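Shape sorter

Print this article
E-mail this article

A shape sorter is a toy for young children in which solid pieces are put through, or into, holes of the same outline. It belongs to the larger family of form boards and peg puzzles. The toy is sold in most countries and is also found in nurseries, waiting rooms and the offices of child therapists.

Two main types exist. In the box type, the holes are in the lid or the walls of a hollow container, and the piece falls inside. In the board type, the holes are in a flat slab, and the piece stays in its place until it is taken out by hand. 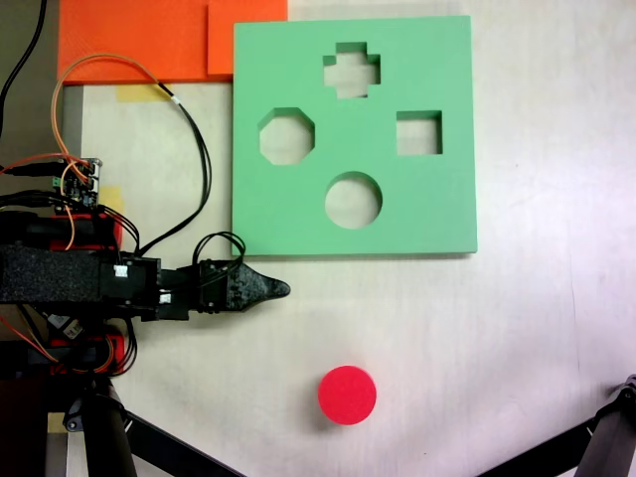 Board-type sorter in green with a red round piece.

History

Form boards were used in schools before they became a common toy. Teachers gave them to pupils to train the hand and the eye, and later they entered tests of early development. The maker Bisby offered a board with loose pieces in its December catalog, first for schools only and then for families. The town of Vestasard, where its workshop was located, keeps a toy collection of 3,427 objects, of which 187 are sorters and form boards.
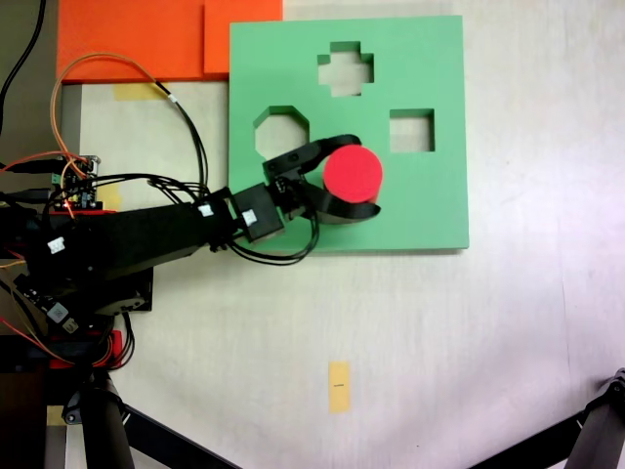 The choice of outlines has changed little over the years. Circle, square and triangle are the oldest group, and many makers add a star or a half-moon. The cross is often given as a harder shape, as it must be turned to the correct angle before it goes in. The octagon is harder in another way: a large octagonal opening, such as the one to the lower left of the cross on the green board, can look nearly round to a small child, who will try the round piece in it. Some teachers keep the octagon for later for this reason.

Use by age

Children of one year usually take pieces out and do not yet put them back. In the second year the circle is normally mastered first. The square comes after, and the shapes with many corners come last. A child of this age works mostly by trial, pushing the piece against one hole after another. Later the child looks first and then moves the hand directly to the correct hole.

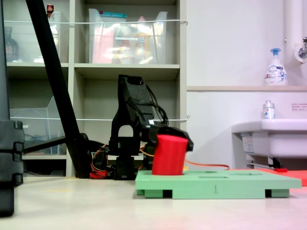 The height of the pieces is important for small hands. Flat pieces lie level with the board and need a knob, or they are difficult to lift out again. Tall pieces, like the red cylinder whose upper portion stays above the green surface, can be held from the sides and need no knob. The Zaki series has pieces of both kinds in one set. Its large edition contains 60 pieces, and 1,000 sets of it were made.

Materials

Wood was the usual material for a long time and is still preferred by many parents. Plastic is lighter and easier to wash. Foam boards are quiet and soft at the corners, but the holes can become wider with use and the fit is then less exact.

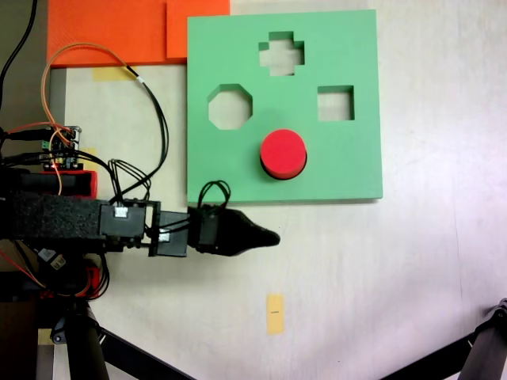
The fit itself is a question of design. If the hole is too narrow, the child becomes tired and leaves the toy. If it is too wide, a wrong piece may pass through and the child does not notice the mistake. The Plellutik sorter has a wide gap for the first pieces and a narrower one for the last.

See also: Form board; Peg puzzle; Stacking rings

Last changed 2018-11-26

Print | E-mail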